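Subject: Re: [robotics-club] Key-to-hook task, rules for the autumn round
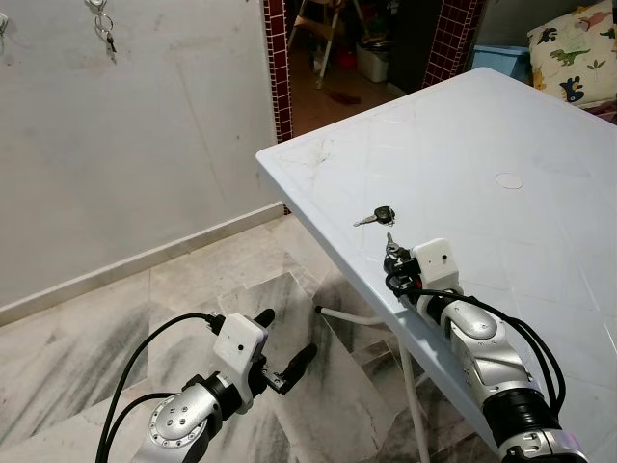
1. Status

The key task now has a fixed layout and a draft score sheet. The keys on the wall hook stay there as the reference for hanging height, and the loose car key starts on the folding table. Comments on the sheet should come back to the list before Wednesday. I have answered the points from the earlier message in line and added the settings we are using.

2. Replies to the earlier message

> I have read the draft twice and still can't tell where the key is
> supposed to start. "On the table" covers a lot of table. The Herrera
> group placed theirs in the middle and we have been placing ours near
> the front, so our pick times can't be compared.

Agreed. The start position is now near the front edge, a little in from it, with the blade pointing left as seen by the robot. The middle of the table is ruled out for two reasons. The round cap over the umbrella hole sits there, and a key resting against the cap is a different task from a key lying flat. The right arm also has to extend further to reach it, and the wrist angle at that reach makes a top grasp awkward.

Teams may not mark the start position with tape of a contrasting colour. Pencil is allowed and should be wiped off afterwards.

> Is the grasp on the head or the blade? We get a much better hold on
> the rubber but then the hole ends up between the fingers and the hook
> has nothing to go through.

Either is allowed. The draft implied the head only, and that was my wording, not an intended rule. The sheet now scores three events separately: key clear of the table, key clear of the table edge and held for the count, key left on the hook. A team that grasps by the head and then changes grip in the air scores the same as one that grasps by the blade. A drop to the table during the change of grip costs nothing if the key is picked up again within the time. A drop to the floor ends the attempt.

The floor rule is there to protect the arms. The tiles are hard and the left arm has very little room between the table and the wall once it is low. Please do not try to recover a key from the floor under power. Stop, pick it up by hand, and log the attempt as ended.

> The table has shallow grooves in the top. The blade tip drops into
> one if you push the key sideways. Can we use a mat?

No mat. The grooves are the same for every team and the point of the task is to cope with an ordinary table. If your approach depends on sliding the key to the edge, slide it by the head and keep the fingers low. We tried sliding from the blade end at Prastotside in the spring and gave it up after the first afternoon.

> Does the left arm have to do anything? Ours sits in the air for the
> whole run and someone asked whether that counts as a two-arm entry.

It counts. The left arm may be used or parked, but if it is parked it must be held clear of the table and the wall with the gripper open, and it must not be switched off. An arm with no power will sag, and the sag is enough to reach the furniture. Write "left parked" on the sheet so that the times can be sorted later.

> Finally, how many attempts make a valid set? The draft says "enough".

26 attempts per team, run in order, with no attempt removed. At most 9 of these may be practice, and they must be declared as practice before they start. We will not accept a set in which the practice runs were chosen afterwards.

3. Settings

Time limit per attempt: 120 seconds, counted from the first movement of either arm.

Hold count: the key must stay in the grip for a slow count of five after it is clear of the table edge.

Finger speed on closing: lowest setting for the first set. The metal fingers on the right gripper will flick a key away if they close unevenly, and it travels a long way on a plastic surface. Raise the speed only after the first set has been logged.

Cables: check the loops behind both gripper housings before each set. They need enough slack for a full turn of the wrist, but they must not hang below the table edge when the right arm is resting on it. One team lost most of a session to a loop that caught on the table and pulled the wrist out of line by a small and constant amount. The logs looked like a camera fault -- it took two people and a spirit level to find it.

Table: legs locked, long edge at an angle to the wall. Do not square it up. The angle gives the right arm a straight path from the start position and leaves the doorway usable.

4. Log files

Keep the joint log and the written sheet together, one folder per set. The logger is still set to 1,000 lines per file and starts a new file when it reaches that. Do not join the files before sending them. The Jivanora script reads them in order of name and will reject a joined file without saying why. I intend to fix the message it prints, but not before the round.

The written sheet should give the grasp used (head or blade), whether the grip was changed, and where the key came to rest if it was dropped. "Failed" on its own is no use to whoever has to read it. Last year's Fliltudham sheets were the best of the set because they gave a short cause for each ended attempt, even when the cause was "unknown".

5. Still open

The sheet does not yet say what happens if the key is left on the hook but falls off when the gripper withdraws. My preference is to score it as held but not hung. Other views are welcome.

There is also the matter of a second key type. A flat house key has no rubber head and lies closer to the table, so the fingers would have to come in lower. I would leave it for the spring round -- changing the object now would mean doing the first sets again.

Please trim quoted text when you reply. The last digest was mostly quotation.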